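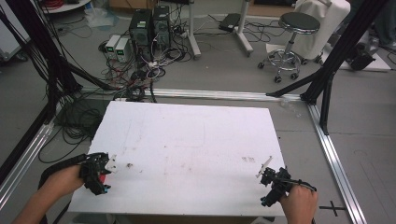 How do you get pencil and stains off white foam board without wrecking the surface?

Start with a soft eraser and very light strokes, then go to a barely damp cloth, and stop the moment the paper facing starts to feel furry. Brown marks will fade a bit. Ours never left entirely, and we have made our peace with them.

Foam Board as a Reusable Work Surface
Annelore Vogler, Oluf Bundgaard and Cristóbal Montecinos

1. Why foam board
Our supervisor, Bergþóra Gunnlaugsson, wanted a pale, flat surface that could be swapped out cheaply. We proposed melamine. She proposed we look at the budget. Foam board it was.

2. Cleaning trials
We marked scrap pieces with pencil, tea and something brown from Oluf's lunch, then left them for 36 hours. The eraser handled pencil well, apart from a grey smear if you rushed. Tea was stubborn. Dish soap lifted some colour and also some board, a trade we can't recommend.

3. Storage
Flat, always. In December we leaned 4 boards against a wall over the break and came back to four shallow bowls. Weighting them under textbooks helped a little - the first real use we'd found for the textbooks.

4. Still to do
Try a clear vinyl cover and check it for glare. Cristóbal has the offcuts.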